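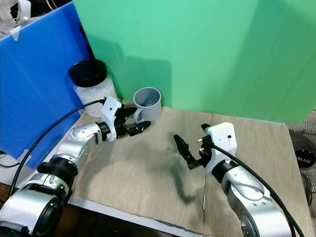
Costbridge, 28/08/2022. La empresa Somow, fabricante de mobiliario para escuelas y talleres, presenta hoy su nueva línea de mesas Brunero, pensada para las aulas donde se trabaja con las manos. La colección es el resultado de una colaboración con el estudio Valentini, que ha seguido el proyecto desde los primeros dibujos. En el momento de elegir los colores, el equipo quería un tono claro para la superficie y tonos más vivos para los elementos verticales: una mesa de madera clara junto a un panel verde menta y otro azul intenso da bien la idea de esta combinación. El cliente puede pedir la mesa sola o con los paneles divisorios, que se compran aparte.

"Hemos hablado con muchos profesores antes de empezar, y casi todos nos pedían la misma cosa, una mesa que se limpia rápido y que no cansa la vista", explica Giorgia Gentile, responsable de producto de Somow. "Los colores han sido la discusión más larga. El verde menta ha entrado en el catálogo solamente al final."

La línea Brunero se ofrece en 2 alturas, una para la escuela primaria y una para la secundaria y los adultos. Cada mesa soporta una carga de 200 kilos y lleva una garantía de 3 años, que cubre también el tablero y los cantos. Las patas se regulan sin herramientas, y esto permite corregir los suelos que no son planos. El montaje está incluido en el precio para los pedidos de centros educativos.
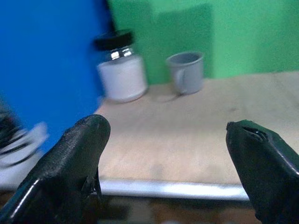
¿Se pueden comprar los paneles para mesas de otra marca?
Los paneles se montan solamente sobre las mesas Brunero, porque la fijación está integrada en el tablero.

La primera producción es de 1000 mesas, fabricadas en la planta de Costbridge. Las entregas a las escuelas comenzarán en febrero, y los pedidos se pueden hacer desde hoy a través de los distribuidores de Somow. Las muestras de color se envían gratis a los centros que las soliciten por escrito.

Para el estudio Valentini, el proyecto ha sido coordinado por Concetta Mazza, que ya había trabajado con Somow en una serie de armarios para laboratorios. "Una mesa parece un objeto simple, pero la altura y el canto han necesitado muchas pruebas", comenta Mazza.

Contacto para la prensa:
Oficina de comunicación de Somow, Costbridge
A la atención de Giorgia Gentile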